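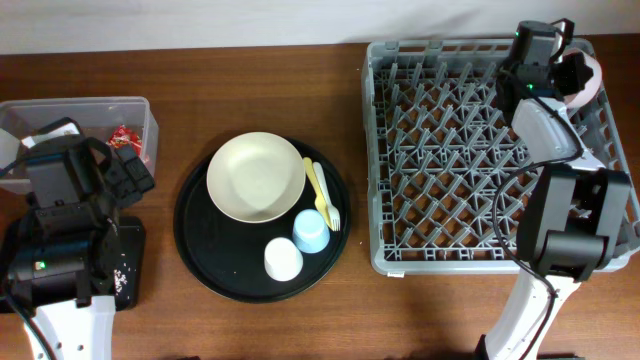
Fig. 4. Table laid out for sorting: clear box for wrappers, round tray for tableware.

4. Clearing the table after a snack

Now for the fun part! Your Andness table set has a home for everything, and once the box and tray are in place a messy table gets sorted surprisingly fast.

4.1 Setting out

1. Put the clear box on the left and the round black tray in the middle. If you're left-handed, swap the box to the other side.
2. Leave the lid off the box until the end.

4.2 Sorting

1. Drop wrappers and empty packets into the clear box. You can see at a glance when it needs emptying – so handy at parties.
2. Tip any leftovers out of the bowl before it goes on the tray. It sits best towards the back, the right way up.
3. Lay the forks side by side next to the bowl, all pointing the same way. Any colours can go together.
4. Turn the cups upside down and stand them near the front. Empty them first!
5. Brush crumbs off small mats and pads last of all, then wipe the table with a damp cloth.

Note: The tray's raised rim is low. It will stop a rolling fork, but it won't hold a spilt drink.

Caution: Never put hot pans on the tray or in the box. Keep the box away from candles and hob rings.

4.3 Carrying and washing

1. Lift the tray with both hands and keep it level.
2. Wash bowls, cups and forks in warm soapy water. The box likes the same treatment – just empty it into the bin first.
3. Dry everything well before stacking.

Spare lids can be ordered under part number 2374. For the tray, ask for 2866.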